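4.2 Open day at Skunside

The trials in Section 4.1 were run under conditions that flatter any manipulation system: fixed lighting, a known set of objects, and an operator who had slept. To see how the hand-held gripper fared outside those conditions, we took it to the February open day at the Skunside site, where it shared a hall with the Szulc palletizing cell and, less helpfully, the coffee.

Visitors were given a demonstration lasting 2 minutes and then invited to take the tool themselves. Over the course of the day we logged 297 grasp attempts by 62 visitors. The protocol asked each visitor to work through the Ondent object set in order. Most visitors regarded the order as a suggestion and went straight for the toy car. We had included it as a filler item, between a sponge and a mug, and had no particular hypothesis about it. It accounted for 80 of the logged attempts, more than any other object, and we have since promoted it to a category of its own.
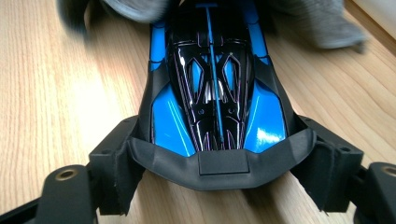
Figure 7. Toy race car held at the nose between the two gripper fingers, as seen from the tool's camera.

The car is a harder object than its popularity suggests. The body is glossy and curved over the front wheel areas, and the canopy is reflective enough to throw thin highlights along its ridges (Figure 7). Our segmentation model, trained largely on matte household goods, took a dim view of this and often split the canopy into several small objects of its own invention. The nose has a duller finish and gave the Trasley pose estimator something steadier to work with.

Visitors approached the car in two ways. Adults tended to come in from above, hesitate, and ask whether they were doing it right. Children went for the nose at table height and did not ask. The second approach gave cleaner contact in our logs, a result we report with some reluctance, having spent a good part of Section 3 deriving the first one. Attempts in which the visitor mainly wanted to drive the car along the table were kept in the log but are left out of the analysis in Section 4.3.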